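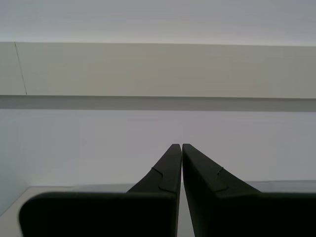 *Gripper fingertips, close up.*

**Jovora Games**

Jovora and Lerkmont Studio are pleased to confirm that the closed co-op test for Inura will open in April on PC. Registration begins Thursday at 10 a.m. on the Inura website. The details are in this thread. 1/14

---

The test has 3000 places. They will be assigned by random draw among all players who register before the form closes, and the time of registration has no effect on the result. Players who took part in the single-player test must register again. 2/14

---

Inura has been developed at Lerkmont under the direction of Parisa Kordestani. The game was first planned for one player only. Co-op for two was added after the earlier test, where it was the most frequent request in the feedback form. 3/14

---

The finished game will have 22 chapters, all playable alone or with a partner. The test includes the first four, along with the harbor level that was shown in the winter trailer. Progress made in the test will be erased when it ends and will not carry over to the full release. 4/14

---

Each selected player will receive two keys: one to use and one to give to a partner. The partner does not need to register. Keys may not be sold, and any key found on a resale site will be turned off — together with the other key in the pair. 5/14

---

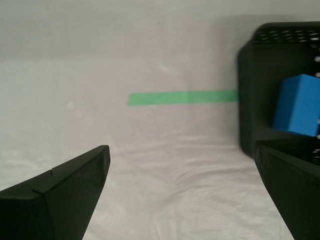
Yasaman Ansari: My partner and I live in different countries and play on different store regions. Will the second key work for him, or is the pair locked to the region of the person who registered?

---

Thank you for the question. The pair is not locked. Both keys can be used in any region where the Inura store page is available. Please note that the two players will connect through the server closest to the host, so the guest may see a longer delay. The host can be changed between chapters. 6/14

---

Since the single-player test, the team at Lerkmont has closed 484 reported issues. The full list is on the Inura forum. Players of the earlier version will notice the largest changes in three areas: the rope controls, the map screen, and the loading of the lighthouse chapter, which no longer stops on older graphics cards. 7/14

---

Several issues remain open and do not need to be reported again. Subtitles may run ahead of speech in chapter 3. The guest player's lantern is sometimes drawn at the wrong brightness. Controllers connected after the game has started are not detected until the main menu is opened. 8/14

---

Text in the test will be available in English, Spanish, Persian and German. Voices are in English only. The Spanish text was prepared by Milagros Paucar and the Persian text by Nima Khosravi, and both will be reading the language section of the forum for the length of the test. 9/14

---

Recording and streaming are permitted for the first four chapters. We ask that the harbor level not be shown. It contains music by Hamidreza Rezaei that will be released separately, and the agreement for that release is not yet complete. A notice will appear on screen when the level begins. 10/14

---

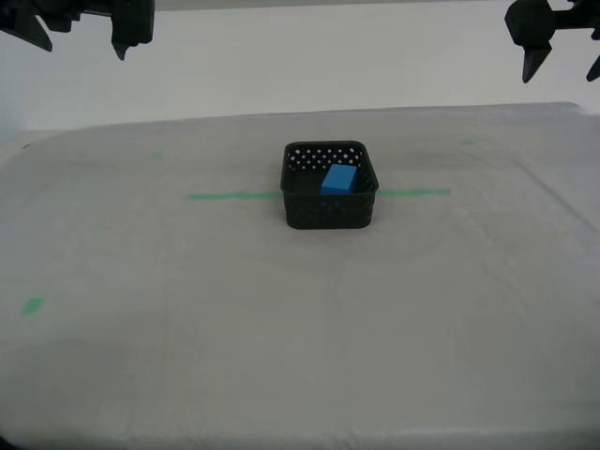
A reader on the forum has asked whether the harbor level can be skipped entirely, as she streams every session and would prefer not to stop the broadcast in the middle of the evening.

---

It can. The level is a separate entry in the chapter menu and is not part of the route through chapters 1 to 4. Players who never open it will still receive the feedback form and the thank-you item in the full game. 11/14

---

The thank-you item is a blue sail for the player's boat. It will be added to the account of every registered player and every partner who completes at least one chapter together. The sail changes only the look of the boat. It will not be sold later. 12/14

---

We have also been asked about consoles. Console versions of Inura are in development and will not be part of this test. Jovora has no release window to share for them at this time — the store pages will carry the information once it has been approved by both companies. 13/14

---

Results of the draw will be sent by email from the Inura account. We will not ask for a password or payment at any stage. Players who change their email address after registering should update it on their profile page before the form closes. Questions may be posted in replies, and the support desk will be reading them until 6 p.m. 14/14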